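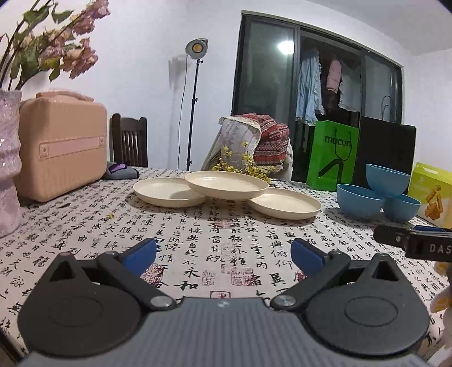
Plastic plates are better than wooden blocks for a young child, according to Tia Entwistle, because they slide a little and the child must think where the middle is. She would like to see a shelf of them in every home where small children visit.

Home News Village What's On Contact
Search this site Enter keyword Go

January
By Stuart Mottram

The building afternoons with tableware, which began in Brosthorpe before Christmas, will continue until spring. They are held in private homes, always at an ordinary dining table, and the families use only plates, bowls and cups that cannot break easily. A small number of tasks is written on cards. One card asks for a bridge made of three plates. Another one asks for a bowl to rest on two other bowls without a hand holding it.

The idea came to the village from Gornham, where it was tried during a wet school holiday. The families there had to keep the children busy inside and did not want to buy more toys. They opened the kitchen cupboard, and the game was ready. After this the cards were copied and passed on to Brosthorpe, with some corrections, as the first version had been written for plates that were much deeper.

Visitors are asked to leave the tablecloth on. On a bare table the plates move too easily and the noise becomes very strong after a short time, especially in a room with a hard floor. A cloth with writing or a pattern on it is also welcome, because the older children like to use the signs as marks for where a bowl must stand. 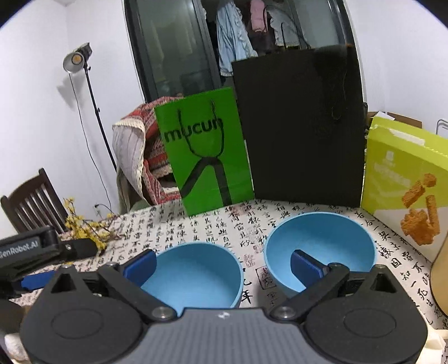
Bowls are considered more difficult than plates. They stand well alone, but the round side gives very little place for the next one, and children often try to put it straight on the rim. Most of them find after a while that it can lean on its neighbours. The cards give no time limit, and there is no prize.

The afternoons are free for children under six. Older children pay 50 pence, which goes to tea and biscuits for the parents. Everybody should bring two or three pieces from home, washed and without sharp edges. Glass and china must stay in the cupboard.

The next afternoon will be in a house on the Whitlock side of the village, starting at three o'clock. The address is given when a family puts its name on the list in the post office. Places are few, as one table cannot serve more than a handful of children at the same time.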